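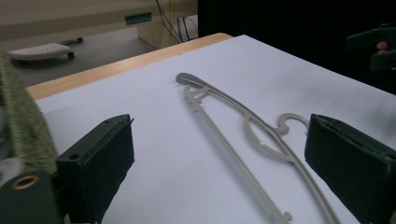 So the great hanger cull of March is finally done, and I have 84 fewer of the things than I started with.

If you missed the last post, I've been working through the hall wardrobe one shelf at a time, and I'd been putting off the rail because I knew what was on it. Wire ones from the dry cleaner, those kids' ones with the clips that snap your fingernails, a couple of lovely padded ones from Nan, and plastic in every colour known to humankind. Mostly grey, though. Why did I buy so much grey?

My rule ended up being pretty simple. If a shirt slides off it, out it goes. If the hook's gone wonky, out. I kept anything with a decent bar for trousers, plus 14 of the skinny plastic ones for summer tops – they take up next to no room and I can cram heaps on.

Yuto reckons I should've gone all timber and been done with it. He's got a matching set from that Skornwood place and yes, his wardrobe looks gorgeous, but have you seen the prices? I'll stick with my mongrel collection, thanks!

The op shop in Clevwood took two bags (ring first, they knock them back when they're full) and the wire ones went back to the dry cleaner, who was thrilled. I've still got a few cracked ones in the laundry that I can't bring myself to bin. Jhonatan uses his to stake tomatoes, so maybe I'll pinch that idea.

Next up is the linen cupboard. There's a fitted sheet in there that doesn't fit any bed we own and I'm pretty sure it came with the house.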